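2018-04-14

Why I don't trust preseason power rankings

Every spring my inbox fills up with power rankings for a season that doesn't start until September. I read all of them. I don't believe any of them, but I read them, which probably says more about me than about the people who write them.

The one going around this week comes from a site called Drundora, and it has the Planstead soccer team ranked first in the league. First! This is a team that let in 43 goals last year and lost its last four road games. The write-up says they have "turned a corner." I watched a lot of Planstead last year and I must have missed the corner.

My problem with these lists is that they mostly rank press releases. A club signs a big striker, puts out a nice video, and moves up three spots. Wumach did none of that. They kept the same back four, the same keeper and the same dull, stubborn way of playing, and they got dropped to 9. They finished second last fall.

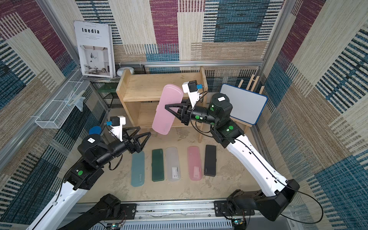
So do preseason rankings tell you anything about who will win? Very little, and last year's table would serve you just as well.

I went back through the Drundora list from a year ago to check. Their top pick missed the playoffs. The team they had dead last made the semifinal and should have won it, if you ask me - the penalty was soft. There was no follow-up piece owning any of this. There was just a new list, with the same confident tone and a formula said to use 200 data points per club. I'd like to see the 200. I suspect a good many of them are attendance and shirt sales.

People tell me it's harmless fun, and I can go along with that up to a point. But I've heard the radio guys quote these numbers as if they were results, and by the second month a coach is "underperforming" against a guess some website made in April.

Anyway, I have Wumach finishing in the top three, and Planstead somewhere in the middle, because their defense is still their defense. I'll put both picks up again when the season ends, even if they look silly by then.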